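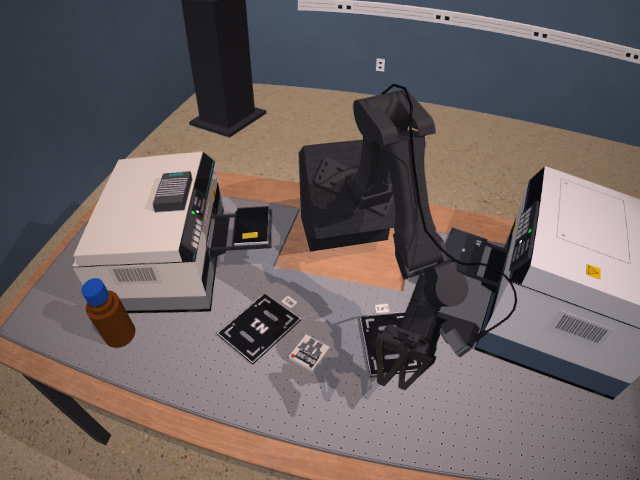 How to hand over a plate run to the arm

These steps are for bench staff at Plester who used to load the readers by hand. Delphine Montoya keeps the page up to date; tell her if a step no longer matches what you do.

Before you start

Check the booking sheet. A run needs 2 people signed up, one to prepare plates and one on call. The on-call person can do other work but must stay in the building.

Setting up

1. Put the plate on the IN mat, lid off, with well A1 towards the wall.
2. Look at both instruments. Each should show a green light.
3. Clear pens, tip boxes and gloves from the space between the mats.
4. Open Wevero, pick your method and type in the number of plates. The limit is 13 per run.
5. Press Start and stay for the first plate.

If it stops

Press Pause in Wevero before you reach in. Take the plate out by hand, write its number in the log and choose Skip or Repeat. If the arm has stopped halfway through a move, call the on-call person and leave it where it is.

What changes in your day

Loading a full batch used to take up most of an afternoon. You now spend roughly 13 minutes setting up, and the time goes on checking results and repeats. Late shifts for plate reading ended in March. Everyone still does one manual run a month to keep in practice. Book it through Delphine.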